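Tuesday nights at the robot club

My nephew gave me one piece of advice before I visited the Latby student robotics club, which was to eat first. I didn't listen, and by half past six I was living on a muesli bar from the bottom of my bag and wishing I'd listened to a fourteen-year-old.

The club meets upstairs from the Hoton library, in a long room with bad acoustics and a very good kettle. It belongs to everybody and it looks it (there's a bike helmet on the printer and I never found out whose). I'd come to watch the kids get ready for the Mollasen Cup, a one-day competition for school and community teams, and I'd been promised a chair and plenty of opinions. I got both!

The person holding it all together is Ilze Lapiņa. She used to teach maths and now says she teaches patience, mostly to herself. When I arrived she was arguing in a friendly way with Slamet Pangaribuan, who is seventeen and captain this year, over whether the team should spend its practice time on the hard task or the easy one. The hard task involves stacking. The easy one is called "sports shed", and all the gear for it would fit in a schoolbag -- a badminton shuttlecock, a cardboard tube and a lot of blue tape.

I'd have picked sports shed too, to be fair. Then I watched them at it for two hours and changed my mind about which one was easy.

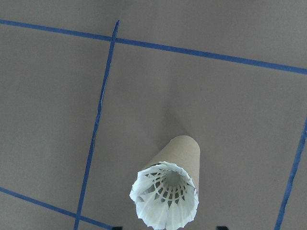
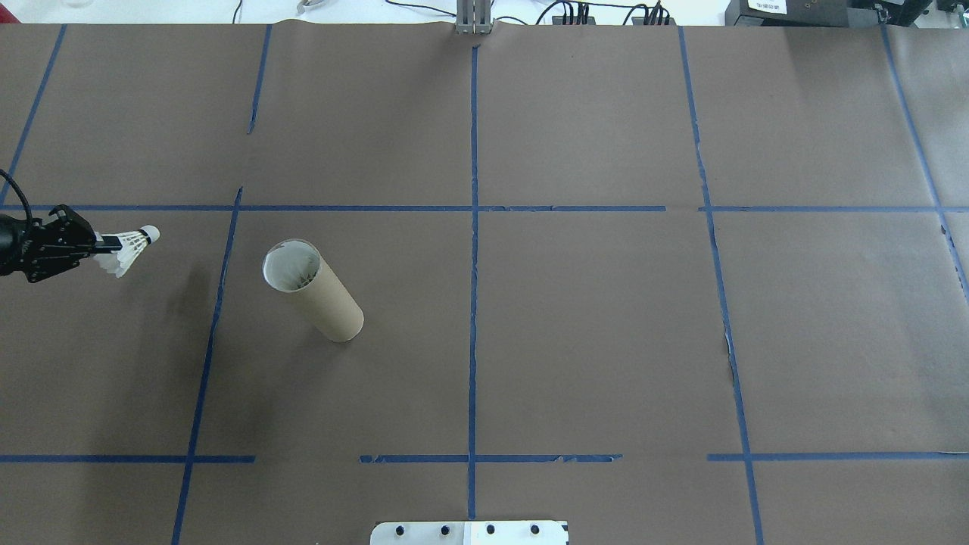
Shuttlecock, tube and blue tape at practice.

Why use a shuttlecock instead of a ball? A shuttlecock has a firm end and a flimsy end, so the students have to think about where to grip it, how hard to squeeze and which way round it's facing when they let go.

I put that one to Slamet and he gave me the long version, with hand gestures. A ball is the same from every side, he told me, so you can be lazy with a ball. He has strong feelings about lazy programming. He also has a notebook with 158 practice runs written up in it, each with a little comment, and he let me flick through. Run 12 says "no". Run 41 says "NO". There's a whole page in another kid's handwriting that's just a drawing of a duck.

Jurgita Ķēniņš, who looks after the code with him, is quieter and I suspect she does more of the worrying. She wants the arm to slow down near the tube. Slamet wants it to go faster, as the cup gives points for time. They'd settled on a compromise neither of them liked, and while I was there they unsettled it again, pulled two chairs up to the laptop and went silent for a good twenty minutes. I made everyone a cup of tea.

The money side is always tight. Entry to the cup costs $459 a team, and the club raised it with a sausage sizzle and a raffle (I bought tickets, I won nothing, I'm not bitter). Families chip in where they can. Ilze is firm that no kid misses out over fees, and she's just as firm that every kid helps pack up, which I noticed was the less popular rule.

What I liked best was how much talking there was. I'd pictured rows of silent teenagers with headphones on, and instead they spent the night explaining things to each other, often loudly. A new girl asked what the tape was for and got three answers at once. One of the younger boys wanted to know if the arm had a name, and that set off a debate which I'm told has been running since first term. Khurana is in front at the moment. I voted for it as well, mostly to fit in.

Packing up took ages. Someone had to find the lid for the screws, and someone else had to find the someone who'd had it last. Jurgita was still typing with her coat on when Ilze started flicking the lights. They'll be back next Tuesday with the speed question wide open, and I've asked if I can come along again. I'm bringing sandwiches.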